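Beldale Tabletop Cleaning Claims, README

Last updated 2020-01-28
Maintainer: Boonmee Pongsiri

What this is

A table of claims made about getting marks off white and light-colored tabletops. Each row is one claim by one source: a product label, a store leaflet, a newspaper household column, or a post on the Beldale neighbors' board. The row records what the mark was said to be, what was said to remove it, how long it was said to take, and whether the source gave any sign of having tried it.

It is a table of things people said. It can't tell you what cleans a table. I put this near the top in the first version too, and still got three emails asking which product won.

Why I bothered

I bought a bottle of Nevo because the label promised to lift "all everyday marks" from white surfaces. It lifted pencil. I then read the leaflet in the same store for Pyo paste, which promised the same thing in almost the same words, and started to wonder how many of these promises had a person with a rag behind them. My guess was very few. I still think so, although a table like this one can't prove it.

Size and contents

I started with around 600 clippings, photos of labels and saved posts. After throwing out repeats and anything that never named a kind of mark, 319 claims were left. Of those, 249 say nothing at all about a test, a trial, a before and after, or even a cousin who swears by it. The rest say something, and most of what they say is thin. "Tested" on a label counts as saying something, and I don't think it should count for much.

There is one file, claims.csv, and one text file with my notes on the hard cases. The notes file is the more useful of the two.

Columns

claim_id: a number. Gaps are rows I removed. I didn't renumber.

source_type: label, leaflet, column, post.

mark_type: scuff, ring, ink, rust, scorch, food, unknown. See the section on marks, where I complain about this.

surface_said: whatever the source called the surface, copied as written. "White table" is the most common value and tells you close to nothing. Painted wood, plastic and stone all turn up under that name.

remedy: product name or home mixture. Mixtures are written in the source's order, which matters to some people.

time_said: in minutes. Blank when the source says "in no time" or "instantly," since I couldn't bring myself to enter a zero.

tried: yes, no, unclear. Yes means the source says so. I have no way to check.

damage_warned: yes or no. Did the source mention that the remedy might dull, pit or yellow the surface? This is the column I'd look at first.

How it was collected

Labels came from the two hardware stores in Beldale and one grocery. Leaflets came from the same places. Columns came from the library's clipping folder, which somebody stopped filling in one August and never picked up again. Posts came from the neighbors' board, with names and street details taken out.

I did nearly all the coding myself. A friend recoded 15 rows as a check and disagreed with me on four of them, all over mark_type. That is a poor result from a small check and I would not build anything on that column without recoding it.

The trouble with marks

A "stain" is hardly ever described well enough to know what it is. People say "brown spot" and then argue for two pages about vinegar. A brown spot could be rust, coffee, a burn, old glue, or the layer underneath showing through where the top has worn away. No paste will fix the last one. Scrubbing will make it bigger.

Scuffs are nearly as bad. A gray streak on a matte white top may be something rubbed off onto the surface, or it may be damage to the surface itself. The first kind often wipes away. The second kind is permanent, and every product I looked at treats both as the same problem.

Then there are holes. Eleven posters wanted something to clean off what were, by their own account, holes. I coded those as unknown.

Because of this I used the following rule. If the source names a cause, I took its word. If it gives only a color or shape, the row is unknown, however sure the source sounds. Some of the angriest mail I've had is about this rule, mainly from people who are certain that gray means shoe rubber.

Known problems

Label claims are counted once per wording. Jala sells the same cleaner in two bottles with slightly different text, so it appears twice. You may want to merge those rows.

Posts come from people who were pleased or furious. Someone whose table came out about the same has no reason to write in.

The word "white" was my search term, so sources that say cream, ivory or off-white are mostly missing.

Nothing here measures price. I had a price column and dropped it when I noticed the stores changed their tags more often than I visited.

What you might use it for

Looking at how cleaning claims are worded. Looking at how seldom they mention damage. Teaching a class to read a label slowly. A teacher told me it worked for that, though she also told me the students got bored by row forty.

What I'd rather you didn't use it for

Ranking products, picking a cleaner, or training anything that answers household questions. If a claim is repeated in nine rows, it was copied nine times. That isn't evidence.

Terms

Free to copy and change. Please keep the README with the file. If you correct a row, send me the claim_id and what you looked at.

Coding note on mixed wear

When a surface has several kinds of wear at once, give each kind its own row if the source makes a claim about it, and leave the others out. A matte white top with faint gray scuffs, small brown spots and holes would need up to three rows, and going by looks alone I'd enter unknown for the spots and leave it there.

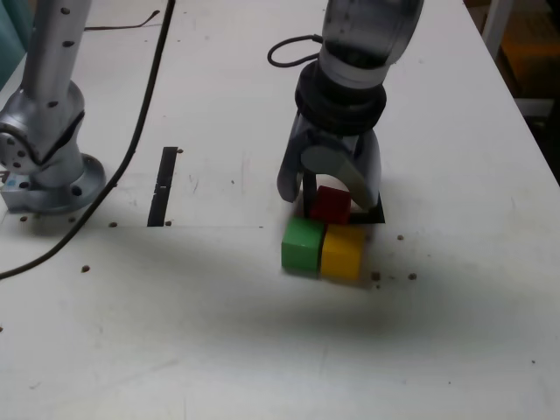 Comments (4)

tilde_and_son
The row for baking soda on scorch marks has tried = yes, but the column it came from says "readers report." That's unclear at best.

B. Pongsiri
Agreed, changed. Thanks for giving the claim_id.

marrow22
I've used Nevo on my kitchen table for years and it gets everything off. Maybe you didn't leave it on long enough?

oldgrout
What was on the table, marrow22? "Everything" would be coded unknown.

Related

Notes on the hard cases
Beldale window streak claims, first draft
Labels that say "tested" and what comes after
Change log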